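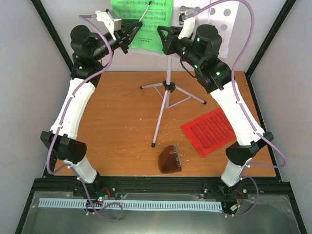 *4 min read*

# Drellora bench rules

The **Drellora bench rules** (most people I know just say "the Drellora") are a set of written good-practice rules for small two-arm robot cells that handle everyday objects on a tabletop. They cover what happens inside the cell: how the two arms share the space, how objects get placed, how hard a gripper may press, and what gets written down afterward. They're a house standard that spread from shop to shop, so you won't find a certificate or a sticker for them.

I've worked under them for a good while now, and I wrote a couple of the clauses in the current edition, so take my enthusiasm with a pinch of salt!

## Background

The first version was a page taped up at Stonemell, where two arms kept reaching for the same thing at the same time. It had 13 rules, most of them starting with "Don't." Montecinos picked it up the next year, threw out the scolding tone and added the part on paper and other thin materials. The current edition has 33 numbered clauses in five sections and took effect on 29th May. The older sheet is still around in places – if yours has no section on loose paper, you have the old one.

## Scope

The rules apply to cells where two arms work over one shared surface. They don't cover arms on wheels, anything carried over a person, or food. They also don't replace the safety paperwork for the cell itself (guards, stop buttons, wiring and so on), and clause 2 says so in bold type.

Objects are sorted into three groups:

- **Solid**: blocks, boxes, tins, things that keep their shape when squeezed.
- **Standing**: anything on legs or a narrow base, such as a music stand or a tripod.
- **Thin**: paper, card, plastic sheet, cloth.

A music stand with pages on it counts as both standing and thin, and when two groups apply you follow the stricter one for every line. People argue about this every time a new person joins. My own view is that it's a fine rule, and that the arguing mostly comes from folks who want to go faster.

## Sharing the middle

Section two is the part everyone quotes. Each arm has its own side of the table, and the middle belongs to whichever arm asked first. The second arm can come in only when the first has a stable hold or has backed off completely. If both are needed on one object, one is named the holder and the other the worker before either moves, and they don't swap roles halfway.

There's a gap rule too. Fingers of opposite arms stay at least 40 mm apart unless the task sheet says they're meant to meet. Codeo, the scheduling tool a lot of us use, lets you set this once per cell, but please do check it after an update. I learned that the slow way.

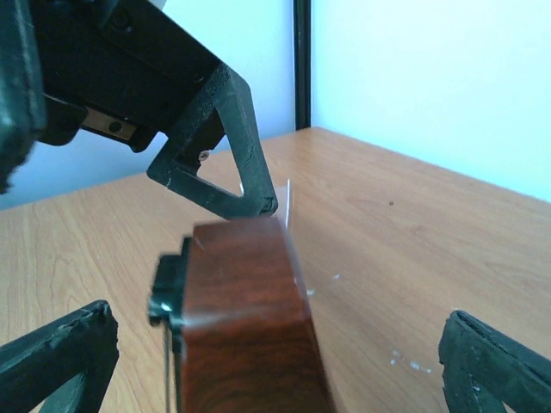
*A fingertip hovering by the top edge of a reddish-brown wooden block.*

## Approaching and touching

For solid objects the approach comes from above or from the side, never on a diagonal, and the last stretch is done at slow speed. Fingers should be wide open before they pass the object's top edge. You'd think that goes without saying, and yet it's the clause I see marked as missed more than any other in the logs.

Worn fingertips get their own paragraph. Soft pads chip and tear with use, and the rules ask for a look at them before each session and a note of any damage. Replacing them is left to the shop's judgment. I'd have liked a firmer line there, but I got outvoted.

Cables count as part of the arm. If a cable can brush an object, then the arm can brush that object, and you plan for it.

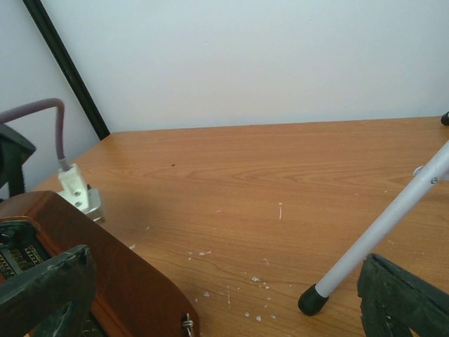
**Do I have to clear every crumb off the table before a session?**

Clear whatever could get under a base, a foot or a gripper pad. Fine specks elsewhere on the surface can stay, as long as they're noted and don't change during the session.

## Thin materials

Paper is where the newer edition earns its keep. Hold it at a margin, keep pads off printed areas when you can, and never pull against a clip or wire holder: lift the holder first, or slide with it. The page has to be supported from behind before any sideways push. Glossy or curled sheets get a practice pass with a blank one.
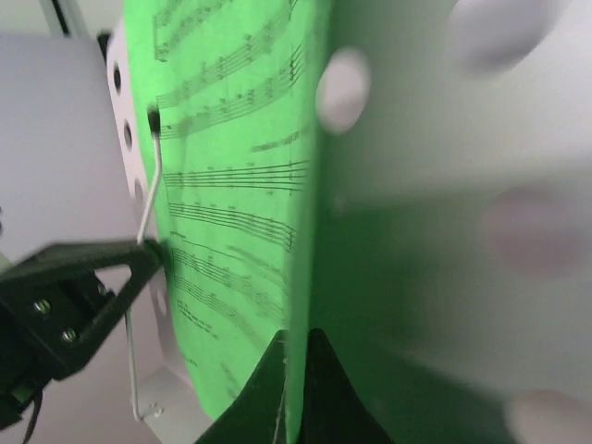 Iara Riquelme wrote to me that the margin clause is too strict for sheet music, where the printing can run nearly to the edge, and that she'd allow light contact on the first bar of a line "so long as the page isn't dragged." I think she's right, and her wording is on the list for the December revision.

## Records

Every session gets a log line: the cell, the object group, who was watching, any contact that wasn't planned. Montecinos keeps its unplanned contacts in one shared list, 329 entries long when I last looked, and it makes for surprisingly good reading (to me, anyway). Near misses go in the same list, marked with an N.

## See also

- Stonemell sheet (old edition)
- Holder and worker roles
- Fingertip wear, how to log it
- Setting gap limits in Codeo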